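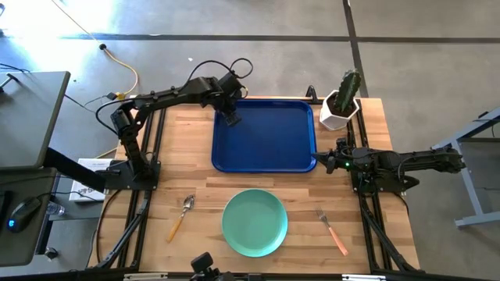
Issue #611

Tray rocks on butcher-block table, main room
Status: Closed
Category: Furniture and tabletop items
Site: Tapia building
Items affected: Skinen tray (blue), wood tabletop
Items checked and cleared: Undham bowl (teal), white planter

Reported problem
The blue tray does not sit flat on the wood top. Pressing on one corner lifts the opposite corner and makes a click. The reporter asked for the top to be sanded or replaced and believed one of the light strips had swollen. A second comment on the ticket blamed water from the planter.

Initial check
Tray was lying toward the far side of the table, nothing on it. Rocking reproduced on the first try. The click comes from the corner nearest the planter when the diagonal corner is pressed. With the tray removed, the top was wiped down with a damp cloth and dried. No crumbs, glue or tape residue under the tray position. Rocking unchanged after wiping.

The strips in this top alternate between pale and darker wood. The color difference is normal for butcher block and has no bearing on height. Please do not report darker strips as water damage unless the grain is raised to the touch.

Planter
Removed from the list of causes. The cactus is artificial and the pot takes no water. Underside of pot was dry, no ring on the wood. It can go back where it was.

Straightedge test
Metal straightedge laid across the strips, then along them, then on both diagonals under the tray position. No light visible under the edge except one narrow gap near the far side of the table. A sheet of printer paper would not pass through it. That is inside what we accept for a wood top and would not account for the amount of movement in the tray.

Room humidity read 23 percent, low for this room. Dry air will open small gaps between strips over a heating season. It was noted as a possible cause and followed up below.

Swap test
Tray turned end for end. The click moved with the tray. Tray turned upside down on its rim – still rocks, on the opposite diagonal. Tray then placed on the concrete floor and rocked there too, but the floor has a slope toward the door, so this result was not counted. The test was repeated on the stone counter in the kitchen and the result matched the table.

Fault is in the tray. The top is good.
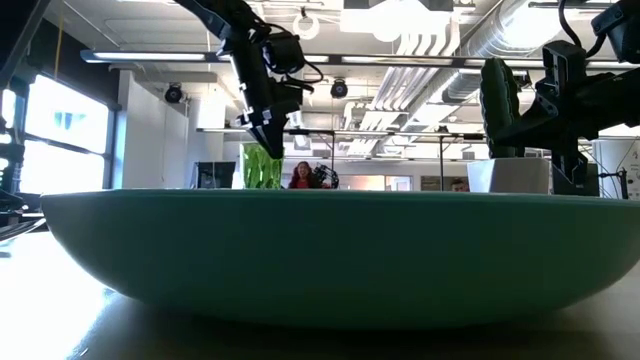 Denise Harnett, Workplace Support Technician

Bowl
Checked at the same visit, as an earlier comment said the bowl "walks" when something is dropped in. The bowl is wide and shallow and narrows toward the base, so the footprint is a good deal smaller than the rim suggests. Pushing down on the rim will tip it on any surface. It sat flat with no load and flat with a load in the middle. No fault found. If the movement is a nuisance, put a thin silicone mat under the base and do not use felt pads, which slide on oiled wood.

Note for anyone repeating the check: do it from the side away from the windows. In daylight the table surface glares and it is hard to judge a gap under the base by eye.

Cause
The tray had been run through the kitchen dishwasher on the sanitize cycle. The Skinen care sheet says hand wash only. The tray has taken a twist, most of it in one corner.

Fix attempted
Tray soaked in hot tap water for 10 minutes, then laid on the stone counter with a cutting board and weights on top until cool. First attempt took out most of the twist but left a faint click. Second attempt, another 10 minutes with more weight on the bad corner, cleared it. Tested on the counter and on the table. No rocking in either direction.

Follow-up
Top was given one coat of Drokton board oil on account of the dry air. Wipe off any excess before putting the tray or bowl back. Next coat due in November.

Hand wash label added to the underside of the tray. Replacement tray not ordered. Request to sand the top declined. Reopen this issue if the click comes back, and state which surface the tray was on.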